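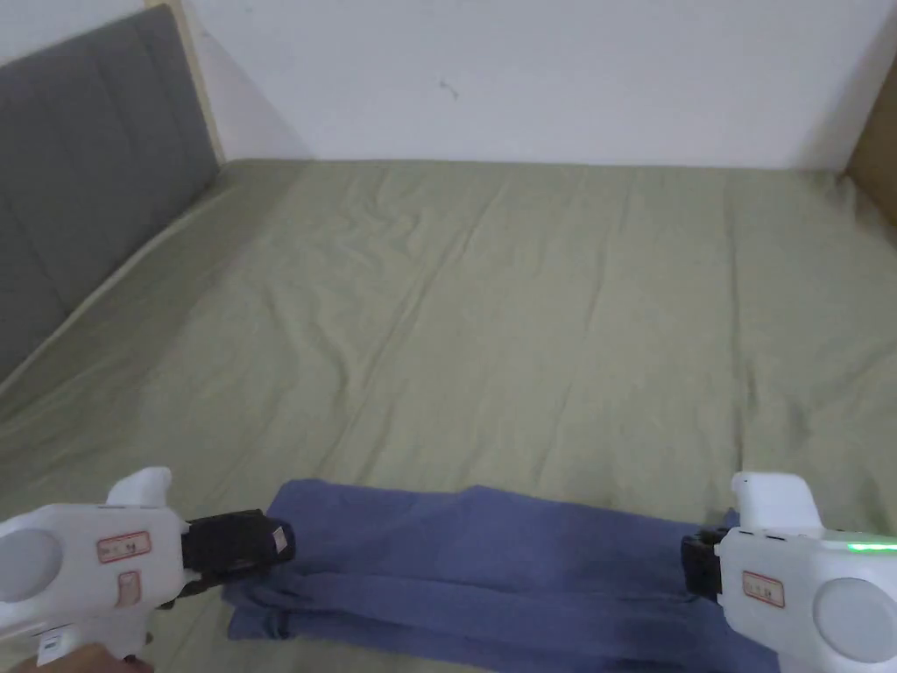

23 September 2020. Plot 3, Stirkcombe. Went up first thing with the levels and the revised drawings. The buyers want the main bedroom moved to the north end so the living room gets the valley side, and Marnex have drawn it that way, with the bed on the long wall. The width they've allowed is tight. A bed with a padded headboard like the grey one, with a wood edge to it, takes up more room than the thin rectangle on the plan, and the drawing has the wardrobe door opening straight across the corner of it. Moved the wardrobe along to the bathroom wall in pencil. Marnex to redraw.

Ground. Dug trial pit 2 where the north corner will now fall. Topsoil thin, then brown clay with stones, then broken rock coming up in plates. No water standing in the bottom when we left it. Pit 1 from May was softer all the way down, so the slope isn't consistent across the plot and I don't want one foundation depth written on the drawing for the whole house. Basov can step it. He'd rather step it anyway than cut a shelf the full length and have the spoil to cart off.

Note for whoever reads the May sheet: the levels on it are from the old peg by the gate. That peg has been knocked. Use the nail in the telegraph pole. The difference at the gate is 56 mm and I've corrected the drawing but not the sheet.

Drive. Still too steep at the top bend. Tried swinging it wider on the plan and it goes over the drain easement, so no. The other way is to drop the garage slab by 600 and bring the drive in lower, with steps up to the side door. Buyers may not like steps. They said in the first meeting they wanted level access from the car and I wrote that down, so it needs asking properly and not slipping in on a revision. Could do a ramp along the side wall but it would eat the strip they've marked for vegetables.

Windows. Jelínek rang back about the big one on the valley side. They can do it as a single fixed pane with an opening light next to it, or as sliders. Sliders cost more and the track needs a deeper rebate in the slab, so we have to know before the slab is poured. Single pane needs a crane up the lane. Walked the lane with that in mind. The bend by the chapel is the problem, not the width but the overhanging ash, and that belongs to the parish. Tracey Hebden to write and ask whether it can be lifted a bit this winter.

Plot 4 while I was there. Pegs still in. Someone has been driving across the bottom corner, deep ruts, probably the fencing people turning round. Put tape across.

Semi-custom sheet. Tracey has gone through the options list and wants to drop the second porch type. Only one buyer has asked for it and they changed their minds. I'd keep the drawing on file but take it off the sheet. Also the kitchen options are still numbered from the old set, so option C on the sheet is option B on the Marnex drawings. We nearly ordered off that in the summer. Needs putting right before the next pair of buyers come in.

Cladding samples: both boards left out on the site hut since spring. The untreated one has gone silver on the weather side and stayed yellow under the eave, quite a sharp line between the two. Worth showing buyers, as the brochure has it the same colour all over. The oiled one is patchy low down where the rain splashes up off the stone.

To do
Marnex: wardrobe, stepped footing, garage level as an alternative
Ask buyers re steps or ramp, in writing
Jelínek: rebate depth for sliders
Backfill pit 2 once Basov has looked at it
New peg at gate, concreted in this time
Return the long staff to the hut, it's in my van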